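Altiro Project: Good Practice for Automated Suturing
Progress report to the funder, work packages 2 and 3
January 24, 2018
Prepared by Jocelyn Grewal, with contributions from Normand Doucette and Karine Cormier

1. Status

Work package 2 (drafting of the practice rules) is complete. Work package 3 (bench trials under the rules) is in progress and will close in June. Spending is within the approved budget. One change of scope is requested in section 5.

2. Rules issued

Version C of the rules was released to both bench teams, Toso and Endale. It contains nine rules. Those changed from version B are as follows.

Rule 2. The supervising operator states aloud who has control before each needle pass. A pass begun without the statement is logged as a deviation, whatever its result.

Rule 4. The needle tip must be in view of at least one camera before the driver is allowed to advance. If the view is lost, motion stops and the operator resumes by hand.

Rule 5. The automatic routine may not regrip the needle while the tip is in tissue. Version B left this to the operator.

Rule 8. Trimmed thread is recorded at the end of each run and checked against the length issued.

The remaining rules have had wording changes only. Marcelle Guérin reviewed the text for plain language and removed most of the passive constructions in rules 6 and 7.

3. Bench trials

The teams have logged 599 needle passes to date. Of these, 305 were made by the automatic routine under supervision and the rest by hand for comparison. Video has been reviewed for 253 of the automatic passes; review of the others is waiting on a second reader.

Most deviations so far fall under rule 2. Operators tend to drop the spoken statement once a run is under way. Toso has proposed a foot pedal confirmation in its place. We do not support this at present, as the pedal leaves no record on the audio track, and the reviewers rely on that track to place the handover.

Rule 4 has caused more stops than planned for. Normand Doucette is checking whether the shadow of the driver is being read as loss of view. If so, the threshold in the Plotent tracking software will be adjusted and the affected runs repeated.

4. Recording standard

Each run is now filed with its control log, audio track and instrument-level video. Stills are taken from the video when a reviewer needs to cite needle position under rule 4. 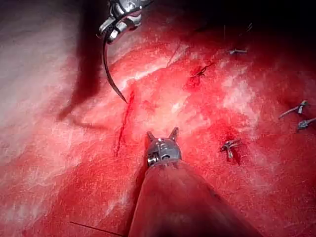
Figure 1. Curved needle held in the driver, tip close to the upper end of the incision; grasping instrument with jaws open, lower centre.

File naming has been brought into line between the two teams. Older Endale runs keep their original names and are listed in Annex B.

5. Change requested

We ask for approval to move the second reader's time from work package 4 to work package 3. The total is unchanged. Colton Caron would take the post, having already completed the reader training.

6. Next period

Complete the video review. Decide on the rule 4 threshold. Circulate version D to both teams for comment before the June meeting. Questions on this report should go to Karine Cormier.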